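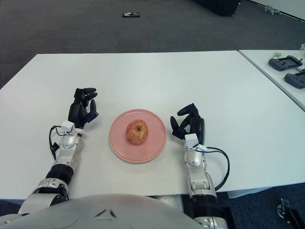
Serving fruit on a flat plate: choosing, washing, setting out and clearing away

A bowl is the usual choice for fruit, and for a week's supply it is still the right one. For one or two pieces put out to be eaten the same day, a flat plate with a slight rim works better. The fruit can be seen from all sides, air reaches most of the skin, and the plate stacks with the rest of the crockery afterwards. The notes below cover plates, tabletops, apples and small orange-coloured fruit, in the order the jobs are normally done.

1. The plate

Look for a flat base and a raised rim. The rim need only be high enough to stop a round fruit that has been nudged. A deep rim makes it awkward to cut on the plate and holds rinsing water in the angle.

Check that the plate sits level. Put it on the table, press the rim at opposite points and listen for a knock. A plate that rocks when empty will rock more with an apple placed off centre. Small high spots on an unglazed foot ring can be taken down with fine wet-and-dry paper, used wet. Plastic plates that have warped in the dishwasher cannot be corrected reliably and should be moved to another use, such as standing under a plant pot.

Colour is a matter of taste, with one practical point. A pale pink or salmon plate on a white table shows its edge clearly, and this helps anyone with poor eyesight to find it. White on white is easy to misjudge, and the plate gets caught by a sleeve. Pale pink also shows juice stains less than white does, though turmeric and beetroot will mark both.

The Plundard side plate used in our kitchen has had two years of daily washing. The glaze is intact. There is light grey marking from cutlery, which comes off with a paste of bicarbonate of soda and water, rubbed on with a damp cloth and rinsed.

2. The table

Matte white surfaces need different care from gloss ones. Do not use cream cleaner. It polishes the matte finish unevenly, and the shiny patches cannot be reversed. Use warm water with a few drops of washing-up liquid, wipe in one direction, then wipe again with clean water. Dry with a flat-weave cloth. Terry towelling leaves lint that shows when the light is low.

For dried juice, lay a wet cloth over the mark for 7 minutes and wipe. Repeat before trying anything stronger. Lemon juice left overnight may etch some finishes, and an etched ring is permanent.

Leave clear space on either side of the plate, enough for a hand to come in from the left or the right without brushing anything. Tables set against a wall lose one side, so bring the plate forward of the centre line. Keep it at least 8 cm in from the front edge.

If the floor beneath is dark carpet, wipe crumbs and peel into a cupped hand or a dustpan. Citrus pith trodden into a low pile is slow to get out once dry – a stiff brush first, then the vacuum cleaner, then a barely damp cloth.

3. Apples

Wash just before serving. Hold the apple under cold running water and rub the whole skin with the thumb, paying attention to the hollow round the stem, where dust and wax collect. A soft vegetable brush is useful there. Dry the hollow with a twist of kitchen paper. Water left standing in it will run down on to the plate and leave a tide mark.

Stand the apple stem upwards. Most varieties have a wider shoulder than base, so they look less steady this way up, but the points around the base usually give a firm seat. Turn the apple a little at a time until it stops rocking. With red and yellow skins, turning it also lets you put the better-coloured side towards the chair.

Place a single apple near the middle of the plate. A little off centre does no harm. It leaves a working area for a knife, and the core can go back on the same plate.

Test for bruising with the flat of the thumb. Soft spots under red skin are hard to see and easy to feel. A bruised apple is better cooked the same day. Do not return it to the store with sound ones.

Cutting on the plate is acceptable for one apple if the plate is glazed stoneware and the knife is small. Halve the apple first and work with the cut face down. For more than one, use a board.

4. Small orange-coloured fruit

Kumquats, small clementines, apricots and orange cherry tomatoes all roll. Pick them up with the fingertips, thumb on one side and two fingers on the other, and set them down before letting go. Dropping them even a short distance starts them moving.
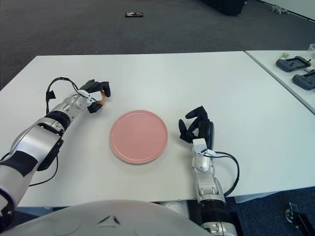 Something small and orange at the fingertips, left of the plate.

Put the larger fruit on the plate first and add small pieces against it, so that the apple acts as a stop. Keep apricots away from apples if the plate will stand for more than a few hours. Apples give off ethylene, and a ripe apricot beside one will go soft on that side.

Kumquats are eaten whole and should be washed as carefully as apples. Clementines are peeled, but washing is still worthwhile, as whatever is on the skin is carried to the segments by the fingers. Dry all of them. Damp citrus packed closely will show mould at the contact points.

Allow for peel. Either put out a second, smaller plate or accept that the fruit plate will become the peel plate. A Merkance saucer does for the purpose and fits inside the larger plate when stacked.

5. How long to leave it out

Whole apples: several days at room temperature, longer in the fridge drawer in an unsealed bag.

Whole clementines: several days, out of direct sun.

Ripe apricots: the same day.

Cut fruit of any sort: 2 hours at most, then into a lidded box in the fridge.

Cut apple browns well before that. Dip the slices in water with a squeeze of lemon, drain, and pat dry. Salted water also works, half a teaspoon to the litre, with a short rinse afterwards.

6. Clearing and storing plates

Scrape, rinse in cold water and wash in hot. Fruit sugar comes off easily when fresh, but dries to a film that holds the next plate in the stack. If two plates have stuck, stand them in warm water and wait. Do not twist them apart.

Put a sheet of kitchen paper between glazed plates with rough foot rings. The Jonine wire rack stores plates on edge and avoids the problem, provided the slots are wider than the rim. Measure the rim at its thickest point before buying. The narrower Kong rack did not take ours.

Empty the peel into the food waste caddy the same evening from June onwards. Fruit flies breed quickly in warm weather, and one forgotten core is enough to start them.

Related tips
Removing tea stains from matte worktops
Felt pads for plates and bowls: sizes and adhesives
Storing apples through the winter
Getting fruit juice out of carpet
Descaling a kettle without vinegar

7 shares | 2 comments

Contact | Copyright notice | Back to top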